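Shaohua Yin writes the grasp planner at Haltwood, and she doesn't call it finished. "Soft bags are the hard part," she says. "The planner picks a point, the bag sags, and the label ends up somewhere else."

Her fix was to replan after the lift – up to 500 candidate poses, scored again before the hand moves to the scanner.
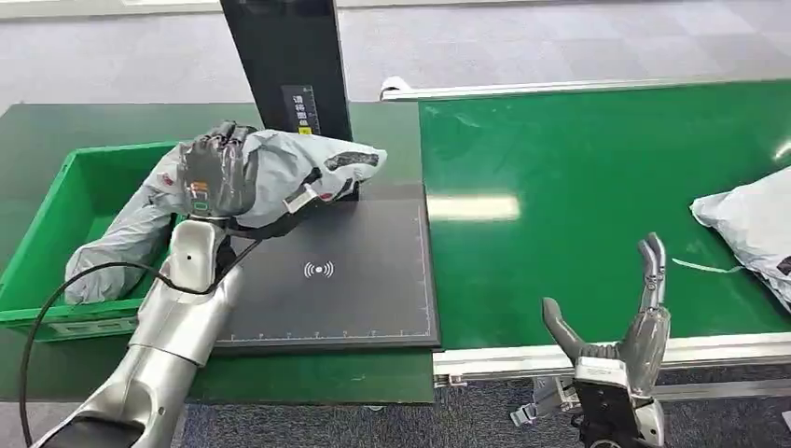
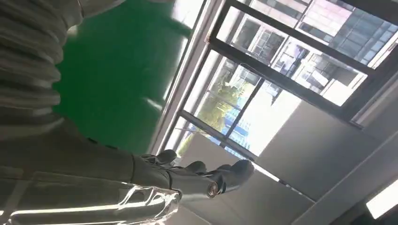 Yin wants the wrist view weighted more heavily in the next release, due in December. "Bjarke thinks I'm wrong," she says. "We'll run 300 bags each way and compare logs."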